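Notebook > Robots > Teaching by showing

We use cookies to remember your settings and count visits. By staying on this page you agree to this.

Posted in July by the Ernatell bench blog

So the folding-and-fetching project has a number now! As of this afternoon we have 2198 demonstrations in the Ernatell set, and I would love to tell you they're all good, but 68 of them went in the trash this morning before I'd even finished my coffee. More on those in a minute.

If you're new, the short version is that I spend most of my working hours driving a pair of arms through little chores so that a policy can learn to do the same chores without me. Grab a thing, move a thing, let go of a thing. Repeat until your shoulders hurt (they will, get a decent chair). 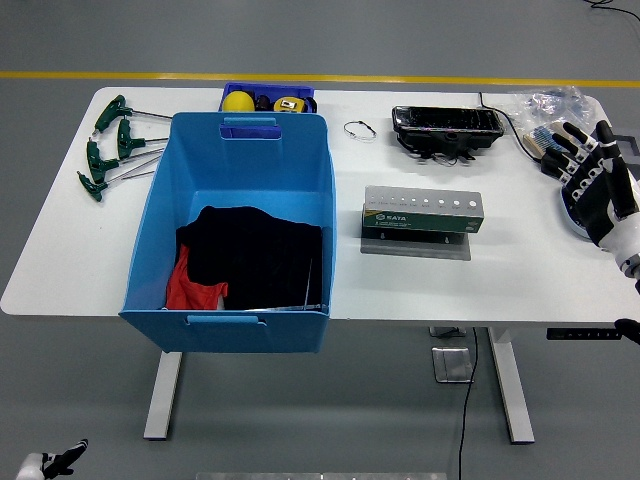
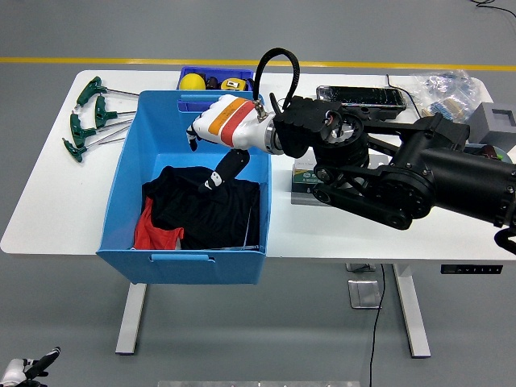
The part I keep underestimating is how much a demonstration depends on my mood. When I'm fresh I go in slowly, stop over the object, close the fingers, lift. By late afternoon I'm swooping in sideways and correcting halfway through, and the model happily learns the swoop. Going over the brush is where I notice it most, because a wooden handle leaves you a lot of choices about where to grab, and I pick a different one every time I get bored. The clothes in the big light blue bin have the opposite problem. Black fabric folded on black fabric gives you hardly any edge to aim for, and that bit of red underneath is about the only landmark in there. I've caught myself steering by the red, and I'd bet money the policy does too – so I'm going to do a batch with other colors and see what falls over.

Back to the 68. They were all from one stretch where I'd changed the wrist speed limit and forgotten to write it down. The motions look fine when you play them back, just slightly syrupy, and then you train on them mixed in with everything else and the arm hesitates over every single pickup like it's choosing a melon. I spent two evenings blaming the learning rate. It was not the learning rate! Now the settings get saved with every recording, which Wolteck's logging tool could have been doing all along if I'd ticked the box.

Another thing I changed is what counts as an attempt. I used to throw out anything with a fumble in it. A reader over at Sjöberg wrote in to say they keep the fumbles as long as the operator recovers, and I was skeptical, but I tried it on a small slice and the recoveries really do seem to help. If the fingers slip and I reopen and try again, that stays. If I slip and then bulldoze something off the desk, that goes.

I've also stopped tidying between takes. My old routine was to put everything back on its spot, and I got a model that was brilliant as long as the hex keys were fanned out exactly so. These days I run 8 takes on a layout and then shove things somewhere else, bin included. It's slower and I grumble about it – but the held-out tests have been a lot less embarrassing.

Next up is getting to 2436, which is where the Alora baseline stopped, and I want to compare like with like before I start bragging or sulking. After that I'd like to try instructions in plain words, "take the shirt out" and so on, with a few different phrasings per take. If you've done this and have opinions on how many phrasings is enough, the comments are open. I read them all, usually while something is uploading.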